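List home | Threads | Authors | Search | Log in

Subject: Re: [sim-rules] Section 4, "reasonable clutter"
From: Libor Vrabec

Edeltraud Pfeiffer wrote:

> Section 4 says a test room must hold "reasonable clutter." Two
> reviewers at Fedport passed the Gamen bathroom and one failed it,
> all quoting the same sentence. Could someone please say what
> reasonable means before we run 3,000 more episodes on it?

Edeltraud,

I wrote that sentence, so I suppose someone is me. At the time I thought it was rather good.

Take the tank lid. A shoe on its side, a mat under it, a roll of paper at the back. My draft asks whether each object is "plausibly placed." I have lived with teenagers and would pass the shoe.
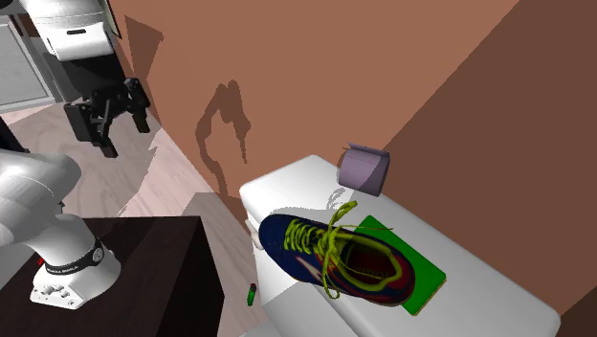

Gamen bathroom, tank lid with sneaker and green mat.

Where I would fail the room is support. Look near the toilet base: the little green cylinder doesn't seem to be resting on anything much. A policy can learn to reach for a thing in midair, and then it meets a real bathroom and we all get to write a report. So I propose dropping "reasonable" and saying this instead:

4.1 Every loose object rests on a surface at the start of an episode. Odd places are allowed. Air is not a place.

4.2 The arm's base and any table or box under it count as obstacles, including for the camera. If they hide part of the work area, say so in the scene sheet.

4.3 Shadows are judged along with everything else. If the reviewer can't tell what is casting one, the scene goes back.

For 4.2 and 4.3, try the other view.

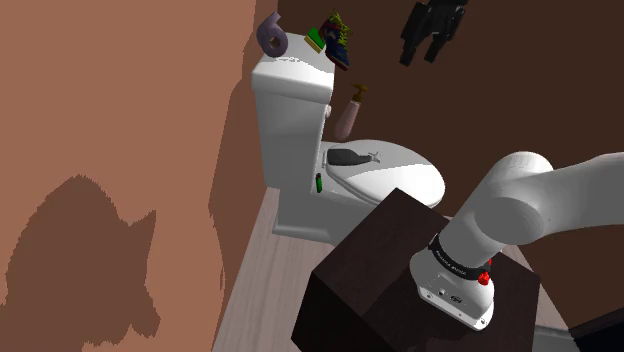
Vol. 2, p. 14

The dark box covers part of the toilet, and I spent a good while on that shadow on the left wall without settling what it belongs to. The pink pump bottle beside the tank is a 4.1 question. I can't swear it's standing on anything. The "6" on the tank is fine by me. I wouldn't keep one there, but there is no rule against it and I'm not writing one.

Havlíček's old wording had a list of approved bathroom objects. Please let's not.

Comments to the list before the August draft closes.

Libor

We use cookies to keep you logged in to the archive. OK
Contact the list owner | Back to top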